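Zilodura's pick-and-place service for humanoids has been in our test queue since September. Notes from the trial below, for anyone pricing it. October 6, 2022.

What you buy: you send a task list, they send back a trained skill for your robot plus a license to run it. You need your own humanoid with five-finger hands. They don't sell or rent hardware.

We asked for the "household shelf" package. Pick up fruit and small groceries from a shelf, put them down where told. It's the cheapest one they list, and the one most of you asked me about.

Setup took two of us most of a morning. The installer is fine. The hand calibration is slow and has to be repeated if you retape or remount the wrist. Budget for that.

Their manual assumes a lab bench. We ran it in a small bedroom, with the shelf against the back wall. The room layout file has to be written by hand for anything that isn't a bench. Took me three tries.

Fruit on the top of the shelf, one run from the side and one from head height:

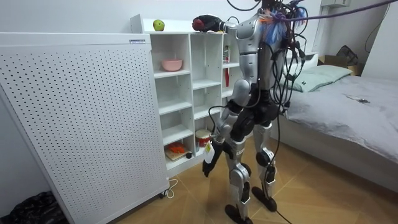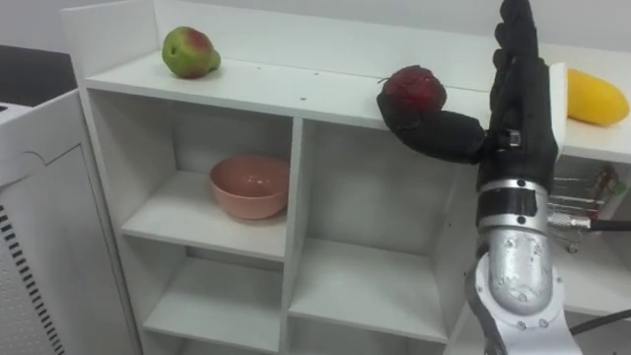 Grasping is the strong part of the package. Apples were the easiest for it. Anything long, like a mango, needed more attempts before it settled on a grip it liked.

Top surface is much better than cubbies. The skill reaches over an edge well. Going into a compartment, it slows way down and sometimes stops and asks for a new start position.

We logged 300 attempts over the trial. The log viewer is good. Every attempt gets a line, the failures are sorted by type, and you can export the whole thing without paying extra.

Failures came mostly from placing. It lets go a little early. With a bowl that doesn't matter much. With round fruit it does.

Cable handling is on you. The service has no idea where your tether or power lines are, and there's no setting for it. Keep a person next to the stop button.

Price: 2,901 for the package, which covers one robot. Adding a second robot costs extra, and I couldn't get a straight number out of sales.

Support answered in about 4 hours each time I wrote. One answer was a link to the page I'd already quoted to them. The others were useful.

Compared with Terenholm, which we tried first: Terenholm is quicker to install and worse at fruit. It handles boxes and cans well. If your shelf is all packaged goods I'd go with Terenholm and save the money.

I haven't used Tollia, so please stop asking me to rank it.

We're keeping Zilodura for now. The next release is supposed to fix the early release on placing. I'll rerun the same shelf when it comes out and add the numbers to this thread.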